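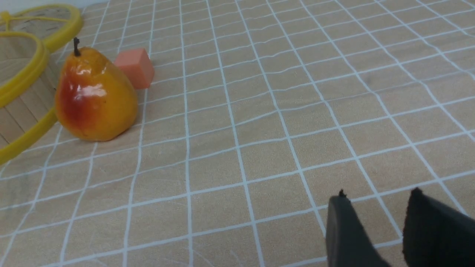
Many people who start to draw choose real fruit for their first still life, and after two evenings the fruit is brown and the drawing is not finished. For a beginner I prefer artificial fruit, together with one very plain object. A shiny pear teaches you curves and highlights, and a toy block teaches you edges. If you put both on a cloth with a printed grid, the cloth will teach you perspective, as the squares become smaller and closer together when they go away from you. My cloth is tan with thin white lines, and the block stands a little behind the pear, so that the pear hides one part of it. This overlap is important and I will come back to it in step 3.

The tutorial is for drawing in colored pencil. You can follow it with soft pastel too, but then please make the drawing bigger. I give this lesson to adults at the Skodamach reading room in our town, in the winter months until March, and most people need two sittings for it.

What you need

One artificial pear, the glossy kind. The matte ones made of foam are not so useful here.
One wooden or plastic building block in a warm color.
A tablecloth with a grid. Mine is from a market stall. A checked kitchen towel also works if it is big enough.
Paper with a light tooth, 200 gsm. I use Zallent in the cream color, but any paper that accepts several layers is good.
One HB pencil, and a kneaded eraser.
Colored pencils: light yellow, orange, a deep red, salmon or light orange-pink, sand or light ochre, dark brown, a cool gray, and a white.
A lamp that you can turn.

For pencils I like Delaunay, the softer series. I paid too much money for a big box years ago and I still use the same 13 colors from it, so I advise you to buy single pencils.

Step 1. Arrange the table

Spread the cloth over the table so that it goes past everything you want to draw. Do not iron it too carefully. Small waves in the lines are pleasant to draw and they make the result look less like a technical plan. Only smooth away the big folds under the objects, or the pear will fall over.

Stand the pear upright, to the left of the center. Put the block behind it and to the right. Now sit down on your drawing chair and look with one eye closed. The pear should cover a corner or an edge of the block, but not the half of it. If they only touch each other in your view, without any overlap, move the block a little. Two outlines that just touch are confusing for the viewer, who can not say which thing is in front.

Try to place the block on one of the lines of the cloth. It gives you a sure point to measure from later.

Turn the lamp so that you have one clear highlight on the pear and a shadow on one side of it. Switch off the ceiling light if you can. When you have three lamps you have three shadows, and this is too much for a first drawing.

Step 2. Draw the cloth first

It feels strange to begin with the background, but please try it. Take the HB pencil, with a very light hand, and do not use the ruler.

Choose the line of the cloth which is nearest to you and goes from left to right. Draw it low on your paper. Then choose two or three of the lines that go away from you. Hold your pencil at the length of your arm, turn it until it has the same angle as the line, and move this angle down to the paper without turning your wrist. The lines come closer together at the top. If you continued them far enough, out of your paper, they would meet.

Now put in the other lines from left to right. Each space is a little smaller than the one before. Beginners nearly always make these spaces equal, and then the cloth looks like a wall standing behind the fruit. Compare every new space with the last one.

Where the cloth has a ripple, let the line bend. You do not need all the ripples. I take two or three and leave the others.

Step 3. Place the pear and the block

Look in which square of the cloth the bottom of the pear stands. Find this square in your drawing and mark the bottom with a small curve, not with a straight line. Then mark the height. How many times does the width of the pear go into its height? Measure it with your thumb on the pencil. Write the answer in the corner of the paper, it is easy to forget.

Draw the pear as two circles, a big one below and a small one above, and connect them with soft lines. The sides are usually not the same. One shoulder is often lower, and you should look for it before you make the outline darker. The stem is last, with a slight bend if your pear has it.

For the block, draw the whole cube lightly, also the part that is hidden behind the pear. It is easier to get the angles right in this way. When you are satisfied, erase the hidden part. Check that the sides of the block have a reasonable relation to the lines of the cloth. If your block is parallel to the grid, its edges must follow the same directions. If it is turned, they will not, and then you must measure them separately.

Toy blocks often have soft edges and corners. Make the corners a little round and do not press hard on the outlines.

Step 4. Keep the highlight white

Before any color touches the pear, draw the shape of the brightest highlight with a very pale line. It stays empty paper until the end. With the white pencil you can never get back the same brightness, I have tried this on many papers.

Look also for smaller glints. On a plastic pear there are often several near the shoulder. Leave one or two of them, and let the others go.

Step 5. Color the pear

Layer one is light yellow over the whole pear, except the highlight. Use the side of the pencil and follow the round form.

Layer two is orange. Begin at the sides and go to the middle, with less pressure as you come near the highlight. The border between the highlight and the color can be quite sharp, as this is what makes a surface look glossy. With a soft border the pear will look like velvet.

Layer three is the red blush. Put the deepest red where you see it darkest, and let it become orange slowly in small steps. Do not place the red as a round spot. It should wrap around the form, so your strokes must be curved. If the change from red to orange is too hard, go over both with the orange pencil -- the orange will join them.

For the side in shadow, add a thin layer of cool gray and then orange again on top. I do not use black for this. Black over yellow becomes green, and it is very difficult to repair.

The stem needs only dark brown, with a thin lighter line on one side.

Step 6. Color the block

After the pear the block is a rest. It has flat faces and no gloss, so each face receives one even tone. The top face is the lightest on most tables. Fill it with the salmon pencil and small circular movements, with white over it. The side face has the same salmon, but two layers more, and a little gray.

Leave a very thin lighter line at the edge where the two faces meet. On a block with rounded edges the light is caught there.

Keep the block quieter than the pear. If it becomes too bright, press the kneaded eraser on it and lift, do not rub.

Step 7. The cloth and the shadows

Sand or light ochre goes between the white lines. I work square by square and leave the lines as empty paper. It is slow -- put on some music. If your cloth is speckled, you can hold the pencil very loosely so that the tooth of the paper remains visible, and this makes the speckles for you.

The shadow of the pear is darkest directly at its base and becomes softer as it goes away. Use ochre, then gray, then a little dark brown only at the contact. The white lines of the cloth continue through the shadow, but they are not white there. Cover them with a light gray. Many students forget this and their shadow seems to be under the grid.

If the drawing does not look right

The pear floats. The shadow at the base is too pale, or there is a gap between the shadow and the fruit.

The table looks too steep. Your spaces at the top are too big. You can often save it by cropping the paper.

The pear and block look glued together. Make the block a bit darker exactly along the outline of the pear, for the width of a few pencil strokes.

The colors become waxy and will not accept another layer. Stop there and let it be, or scrape lightly with a knife if the paper is strong.

For a second drawing, keep everything on the table and only turn the lamp to the other side. My student notes from Plinus, the evening school where I learned, say that one should do this 100 times. I did it four times and learned a lot from the third.

Ludivine Pichon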